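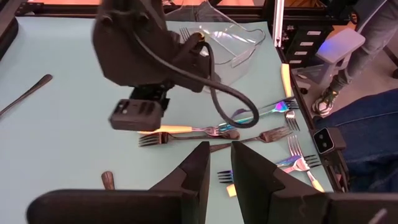
Forks out on the table, with the clear bin behind them.

How I Finally Sorted Out My Kitchen Drawers

I put this job off until January, when it got too cold to do anything in the yard and I ran out of excuses. My kitchen has one wide drawer next to the stove, and for years everything went into it: takeout menus, birthday candles, three can openers (one works), and whatever silverware didn't fit in the tray. If you've got a drawer like that, set aside a Friday evening and put some music on.

Step 1. Take everything out. And I mean everything, even the shelf liner. I tried doing it half a drawer at a time once and just ended up pushing the mess from left to right.

Step 2. Clean the empty drawer. Vacuum the crumbs first, using the skinny attachment, then wipe it down with warm water and a drop of dish soap. Leave it open for an hour. Mine had a sticky patch at the back that I'm pretty sure was honey, and a little baking soda paste got it off.

Step 3. Make your piles. I did daily, sometimes, and why do I own this. My friend Lucero came over for this part and was ruthless, which I needed! She talked me out of the melon baller. I kept the tiny fondue forks and I'm not sorry.

Step 4. Measure before you buy anything. Width, depth, and the height too, or the drawer will catch on the first whisk you put in it. I skipped the height the first time and had to drive all the way back to the store in Flumville to return a divider I really liked.

Step 5. Put the daily stuff in front. Knives, forks and spoons go where your hand lands first, then the peeler and the good scissors. Long things like tongs do better on a diagonal, with smaller bits tucked into the corners.

Step 6. Box up the maybes. Tape the box shut, write the month on it and stick it in a closet. If you haven't opened it by summer, give it away. I only went into mine for the garlic press.

The whole thing took me nearly 6 hours, but that includes dinner and a long phone call with my sister. If your dividers slide around, a dab of museum putty under each corner holds them fine. I'm doing the spice cabinet next, and there's a jar of cloves in there I'm a little scared of.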